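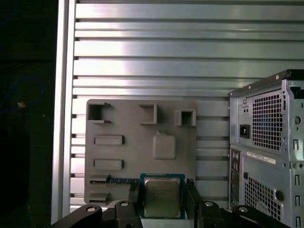

Reviewers of our last summary asked whether 2000 demonstrations of one insertion task might not be too many, and whether the same effort would be better spent on variety. The question is a fair one, and it has shaped most of the work described in this post. My answer has changed since July, and I would like to set out the reasons with some care.

Search this blog Enter keywords Go

Thu 29 December

The project is known internally as Flireo. Its purpose is to assemble a set of recorded examples from which a control policy can learn to handle computer parts: picking up a processor, bringing it to a board, lining it up with a socket and releasing it. Pladmont provides the laboratory space and the operators' time. Lukodix maintains the software that stores the recordings and checks them for missing data. I am responsible for the collection protocol, and the views expressed on this page are my own.

For the board we use a flat gray 3D-printed mock-up with raised frames and slots. It is fixed upright against a slotted aluminum panel, so the processor must be presented to a vertical surface. This choice was debated at length. A board lying flat on a bench is easier for the operator, and gravity assists with the final placement. An upright board removes that assistance. The part has to be held squarely between the fingers through the whole approach, and any tilt picked up at the grasp is carried forward to the socket. Because we intend the policy to work on machines that are already standing in a rack or on a bench, we accepted the slower pace.

The operators did not welcome the change at first. In the first week after the board was raised, a session of 70 attempts took most of a working day, and many of the recordings from that week have been set aside. The pace improved once we shortened the sessions to 40 attempts and required a break at the midpoint. I recommend this limit to other groups. Fatigue shows in the data well before an operator will report it: the approach becomes hurried, the pauses before contact disappear, and the small corrections that are most useful to a learning system are replaced by a single push.

On the matter of quantity, my view until the summer was that a larger number of clean examples would always be preferable. The protocol was written accordingly. Each attempt began from the same starting pose, the processor was presented in the same orientation, and any attempt with a visible error was discarded. The result was a tidy collection and a rather fragile policy. When the starting pose was moved by the width of a finger, the arm would proceed with complete confidence to the wrong place and remain there.

The protocol now in use differs in several respects.

Starting poses are drawn from a printed list that changes with every session. The operator does not choose them. People asked to vary their own behavior tend to return to a few favorite positions, and our early logs show this clearly.

Recoveries are kept. If the processor touches a raised edge and the operator backs away, corrects the angle and tries again, the whole attempt is stored with a note marking the moment of contact. Attempts in which the part is dropped are stored separately and are not used for training at present.

The surroundings are no longer cleared between sessions. For some months we worked against a bare background, on the theory that fewer distractions would speed up learning. It did, on our own bench. Cables, the back of a desktop tower and strong reflections on bare metal are ordinary features of the places where this work is done, and the wrist camera should meet them during training. Glare on the aluminum remains the most common complaint from the people who review the recordings - I have asked them to flag it and leave the recording in place.

Labels are written by a second person. The operator knows what was intended and will tend to describe the intention. A reviewer who was not at the controls describes the motion. Where the two accounts differ, the reviewer's account is the one we store, and the operator's remark is attached as a comment.

These changes carry a cost. Review time has nearly doubled, and the share of recordings accepted on first reading has gone down. Norðdahl, which supplies our finger pads, has also been asked for a softer material, as varied approach angles wear the present pads unevenly. We have 2 sets under trial and no firm preference yet. The softer pads hold the edges of the processor well but allow it to rotate slightly on contact, and it is not clear to me whether the policy should learn to manage that rotation or be spared it.

To return to the reviewers: I would no longer defend 2000 near-identical demonstrations. I would defend 2000 that differ in known and recorded ways, and I suspect that a smaller set, chosen well, would serve nearly as well. We do not have the evidence for the second claim. A comparison is planned in which the same policy is trained on subsets of increasing size, with the starting poses balanced in each. The evaluation will be run with the board moved to positions that do not appear in any recording.

Groups that wish to compare protocols are invited to write to me through the contact page. I am particularly interested in how others record the moment of first contact - our present method depends on a reviewer stepping through the wrist camera video by hand, and it is the slowest part of the entire process.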